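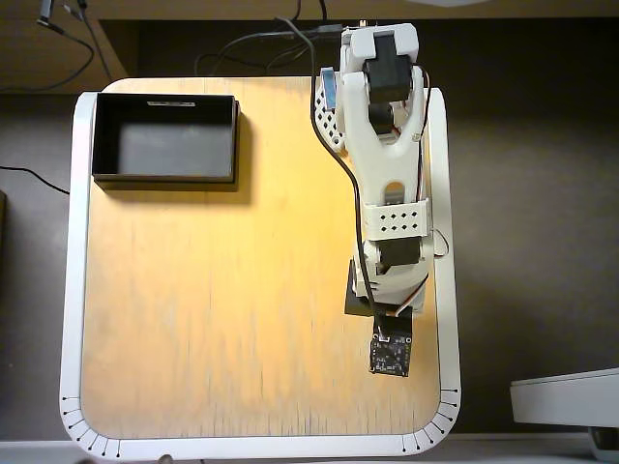 Ditodgate worktop with white frame, shown with the black open box

Ditodgate Framed Worktop and Box
Maker: Paulauskas
Sold by: Jovosov
Catalogue number: 568
Weight: 7 kg, top and frame together
Guarantee: 5 years on the frame

Product details

The Ditodgate is a small worktop for light bench jobs, sorting and assembly. It has a honey-coloured wooden top with a light grain and a smooth finish, set inside a white frame with rounded corners. The two lower corners of the frame each carry an arc of short black marks with small dots at the ends of the lines. The marks are printed and are the same on every Ditodgate we sell.

The wood is a natural material and the colour varies from one top to the next. We cannot match a new top to one you already own. If you are ordering several for the same room, order them together and we will pick them from the same batch where we can.

The box

The black box is rectangular and open at the top, with thin walls and a small white label strip on the inside of one wall. It has no lid and we do not stock one. The box is not fixed to the worktop and can go wherever it suits the job. Spare boxes are sold singly under the same catalogue number with the letter B added.
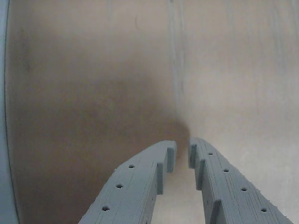 Jovosov catalogue 568, photo 2 of 2

What is in the carton

Worktop, fitted in its frame
One black box
One blank label sheet
Care card

Tools are not included. The feet are packed in a bag taped to the underside and push in by hand. Check that the bag is there before you throw the carton away.

Setting up

Put the worktop on a level surface that can take the weight of the top and anything you plan to stand on it. Push the feet fully home. If it rocks, take out the foot at the low corner and put it back in. Do not drill through the frame. Screws may be driven into the wood from above, but this ends the guarantee on the top.

Care

Wipe the wood with a damp cloth and dry it straight away. The frame can be cleaned with washing-up liquid and warm water. Avoid scouring pads on the printed corners, as they will lift the marks in time. Flikisico wood oil may be used on the top twice a year, thinly, and left overnight. Do not use it on the frame, which it will turn yellow.

The box can be washed by hand. Take care with the label strip, which will not stand soaking.

Delivery and returns

We have more than 256 worktops in the warehouse and most orders leave the next working day. Two people are not needed to carry the carton. Returns are accepted unused and in the original packing. We do not take back worktops that have been oiled.

The older model, sold until last February, had square corners. Boxes from that model will sit on this top without trouble, but the feet are a different size and do not fit.

Trade orders and questions about batches go to Vlasta Matoušek at the Jovosov counter. Please quote the catalogue number.

Page last changed Aug 25, 2020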